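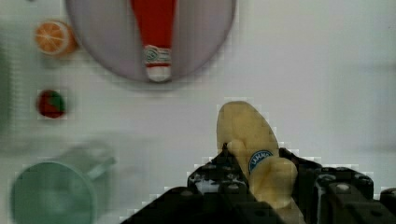 *Toy banana in the gripper, sticker and all.*

# Workshop tips: building a tabletop arm without losing your mind

Last changed April 14, 2024

The arm in our shared workshop is called Muton, and its job is to tidy up play food. It is slower at this than a toddler and only a little more polite. These are the things I'd want taped to the wall if I were starting over.

**Use toy food for practice.** It's cheap, it comes in awkward shapes, and a bad grab costs you nothing. Real fruit is fine for one afternoon. Then you find the grape.

**Go easy on the grip.** My first setting was 92 percent of full force, which suits a person who hates fruit. I now start at 40 and go up a little at a time until the thing stops sliding. Write the number down on paper. I have "remembered" it several times and been wrong each time.

**Check the screws before you touch the code.** I once spent an evening rewriting the closing routine to cure a wobble that turned out to be one loose screw in a finger. A dab of medium threadlocker, let it cure overnight, done. Keep it off the plastic – some kinds will crack under it.

**Start with the long shapes.** A banana gives you a decent margin if you come at it across the middle. A strawberry gives you none, and it rolls.
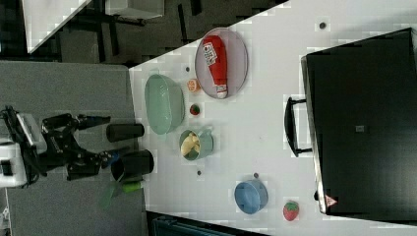
Leave more clear table than you think you need, especially close to the base. The arm has to fold up before it can reach out, and whatever is standing in its elbow room goes for a ride. Anything tall and light should be moved back first. I say this every week and then set a cup right by the edge.

**Tie the cables with slack.** Run every joint to both ends of its travel by hand, power off, then put the ties on. Hook-and-loop straps beat zip ties here, as you will be redoing it.

**Keep a run log.** Ours is a spiral notebook called Ilby, for reasons lost to time. It's at run 779. Columns: item, grip, dropped or not, remarks. The remarks column is mostly swearing, but it has saved me about 4 weekends.

**Change one thing per run.** In July I changed the speed, the grip and the finger pads all at once. It got better, and I still have no idea which one did it.

**Learn where the off switch is with your eyes shut.** Then leave it reachable from the side you stand on.

Still to do: softer pads, and a better rest position.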